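Home Lists Archive Search Help

Loluldale Parish History list
Re: Drotatby register – spellings and dates
September 29, 2021

Miklós Győri wrote:

> Hello all,
> I have now been through the first part of the Drotatby
> register and have got stuck on a few things. The same
> family seems to appear under three spellings on one page,
> and I have been writing down the one I think is right. Is
> that what we want? Also, I can't work out the year for the
> burials in the winter. The clerk goes from December to
> January without changing the year at all. Finally, does
> anyone know when we will be able to see the original? The
> scans are poor near the fold.
> Miklós

Thanks for this, Miklós. I'll take your points in order, although the last one has the longest answer.

On spellings, please copy exactly what is on the page, even where it looks like a slip. If the clerk wrote the name one way on Monday and another way in the next line, we want both. There is a second column in the sheet for the standard form, and that is where your own reading should go. We lost a lot of useful detail in the Loluldale baptisms when people tidied as they went, and I am still putting some of it back. Where you can't read a letter, put a question mark in square brackets in its place. Where you can't read a whole word, put the brackets round three dots.

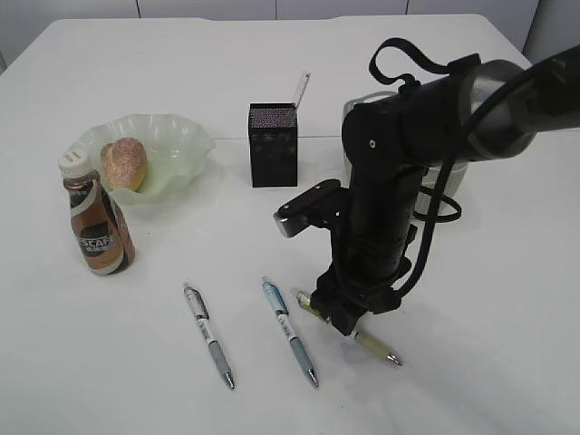

Seeing the original is possible, but only by appointment at the record office, and the search room takes 6 readers at a time. Book through me, as they prefer one name per group. They are strict about pens and bags and stricter still about food, so plan on eating in the lobby before you go in. A bread roll in a glass bowl with a bottle of Nescafé standing in front of it is a perfectly good lunch, but it has to be finished before you sign the book. You can come out again in the afternoon, though your volume goes back on the trolley and you may wait for it. Pencils are provided and they are always blunt. Bring your own, and a sharpener that holds its shavings.

Near the fold, the trouble is the binding as much as the scan. It was rebound tightly at some point and the inner margin runs into the gutter, so even with the book in front of you a few letters will be hidden. Do not press it flat. The staff have foam wedges and a long string of weights covered in cloth, and they will set it up for you if you ask at the desk.

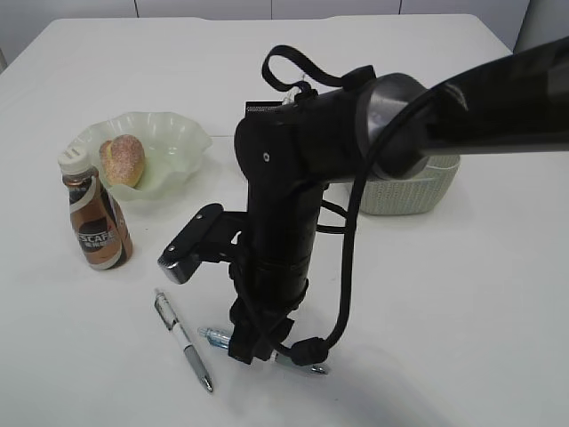
The other thing to look for while you have the volume is the change of ink after the Easter entries. On the scan it looks like a change of hand, and we have it down in the notes as a new clerk. I am no longer sure. The capital D is the same before and after, with the loop carried back to the left, and so is the way he shortens "daughter". I would be glad of a second opinion from someone who hasn't read my notes.

I have put the remaining pages into batches of 12. They are on the shared sheet under the usual heading. Put your name against one batch at a time, please, and move it to the "done" tab when you finish. Batches claimed before the summer and not started will go back into the pool in November. 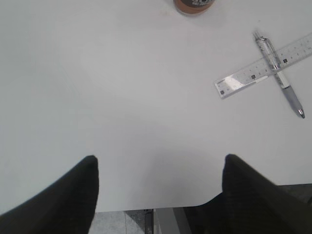 Margit Kelemen

A correction to something I sent earlier in the year. I said the register opened in 1544. The first leaf does carry that date, but the entries on it are in a later hand and were copied from an older book, now missing. The copyist gives up on several names and leaves gaps. So we should treat everything up to page 77 as a copy, with a copyist's mistakes in it, and say so in the introduction. I have changed the heading on the sheet. If you have quoted the old wording anywhere, please change that too.

The winter burials come up every time we start a new register, and the note on them had dropped off the bottom of the guide, so I am giving it again. 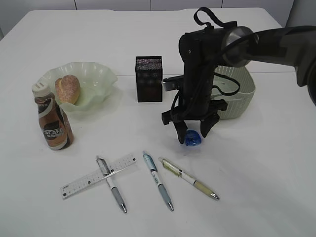

Which year do we write for entries between 1 January and 24 March?

Write the year as the clerk has it, then a stroke and the modern year, so that February 1610 in the register becomes 1610/11 on the sheet. The clerk's year began on 25 March, and his January follows his December with the same number.

Miklós, for the pages you have already done, the dates can be fixed on the sheet in one go – leave those to me. The spellings will have to be looked at again one by one, I'm afraid.

Margit

Previous in thread Next in thread Reply to list

Recent on this list:
Loluldale baptisms, corrected index
Record office opening hours, winter
Abbreviations for occupations
Churchwardens' accounts – anyone started?
Reading a tight binding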